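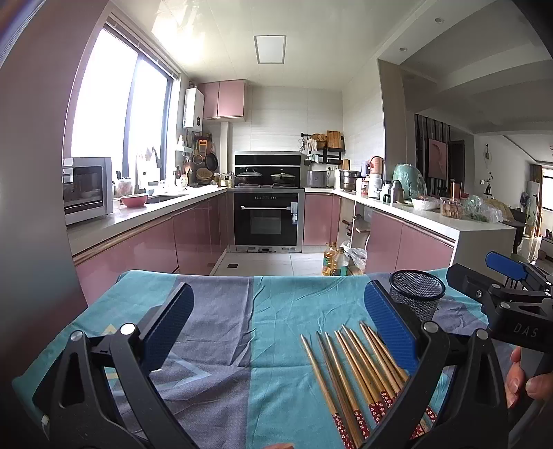
Chopsticks on a kitchen table, between the fingers of a hand-held gripper, with a wire-mesh cup just behind the right one.

Household chore automation is the use of machines to carry out the ordinary work of a home, such as washing, sweeping, cooking, folding, and putting things away. The term covers everything from the washing machine, which most people no longer think of as a robot at all, to general-purpose machines with arms and hands that are meant to move from one task to another much as a person would. The first group has been a settled part of home life for generations, while the second is still mostly found in laboratories, trial homes, and demonstrations, and the question of when (or whether) it will become common is one on which people in the field disagree, often quite cheerfully.

Background

The oldest and most successful household machines do one job inside a box. A dishwasher doesn't need to know where the plates are, and a washing machine doesn't need to recognize a sock; somebody loads them, chooses a setting, and comes back later. Robot vacuum cleaners and lawn mowers went a step further by moving about on their own, although they too were helped along by the fact that floors and lawns are fairly flat, and that a missed patch can usually wait for the next pass.

What these machines leave over is sometimes called residual work: clearing the table, sorting the silverware, wiping around the faucet, carrying the laundry from one room to the next. It is light work for most adults, and a good deal of it is done while thinking about something else, so it was long assumed that machines would pick it up easily once they had arms. Progress has been slower than that, for reasons that have a lot to do with how varied an ordinary kitchen is.

Tidying and sorting

Tidying is generally treated as a chore in its own right, and small utensils are a favorite test of it. Chopsticks make a good case. They are thin, light, and inclined to roll, they like to lie close against one another, and a gripper that closes a little too low will press on the table before it has hold of anything. On a soft or wrinkled tablecloth the height of the surface changes from one spot to the next, and a patterned cloth can make it harder for a camera to tell where a narrow object ends. Lifting a single chopstick away from its neighbors without disturbing them is a different skill from sweeping up a whole bundle, and a machine that has learned one of these does not automatically have the other.

Standing the chopsticks in a cup adds a second difficulty. The machine has to know which end is which, turn the stick upright while holding it near one end, and bring the tip over an opening that may be only a few fingers wide. A light cup tips over if it is nudged, and it becomes harder to fill as it gets crowded.

In a series of home trials run in Pidthorpe under the name Calvo, a two-armed machine was asked to put away loose utensils in lived-in kitchens that it had not seen before. It made 593 attempts, of which 377 ended with the utensil standing or lying in the right holder. Of the remaining attempts, 112 failed at the moment of picking up, and the others were lost along the way – dropped, set down in the wrong place, or given up when the machine ran out of time. Aleksandra Czerwiński, who wrote the report on the trials, was fond of pointing out that the people living in the homes had mostly been kind about the results, and that several of them had gone on tidying alongside the machine out of habit.
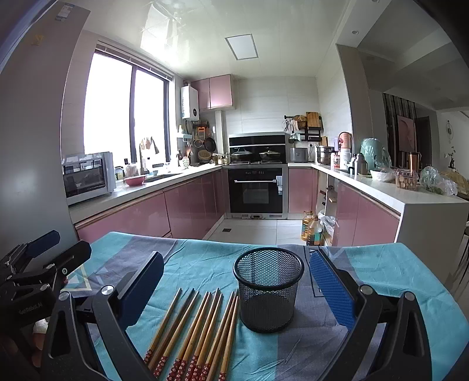

Training for chores of this kind depends heavily on examples. A machine may be guided by remote control through the same movement many times over, or a person may do the job with a hand-held gripper, so that the movements of its fingers and the view from its camera can be recorded together. The second method has the advantage that it can be used in more or less any home without bringing a full robot through the door, and it tends to gather the sort of background variety – different counters, different window light, different clutter – that is hard to build on purpose in a laboratory. Its weakness is that a human arm can reach into places and bend in ways that a given robot arm may not, so some recorded movements have to be adapted or set aside.

Cooking

Cooking is partly automated already, in the sense that rice cookers, electric kettles, and ovens with timers look after heat and time without much supervision. The parts in between are another matter. Washing leafy greens, taking the lid off a hot pot, tipping oil into a wok, and judging whether something smells done all call for touch, sight, or smell in combinations that current machines manage only in narrow settings. Restaurant machines that fry or stir do exist, and they work well where the ingredients arrive already cut and portioned.

Laundry

Loading a washer is within reach for several research machines, and folding towels has become a standard demonstration. Fitted sheets, inside-out sleeves, and the matching of socks remain slow. The Kerkholm folding bench, a table-sized device shown to visitors in August, handled 19 garments in a single sitting, though each one had to be laid out flat by hand before it began.

Comparison with shop-floor work

Factories have used robot arms for far longer than homes have, and it is natural to ask why the one has not led quickly to the other. On a shop floor the parts are usually the same from day to day, they can be held in fixtures, and people can be kept at a safe distance. A home offers none of this. The line is not a sharp one, however, and packing rooms that handle mixed goods face many of the same troubles as a kitchen drawer. Posomance, a maker of packing equipment, uses the same soft-fingered gripper on its mixed-goods line and in its household prototype, with changes only to the speed and the force of the grip.

See also

Domestic robot
Robot vacuum cleaner
Grasping
Learning from demonstration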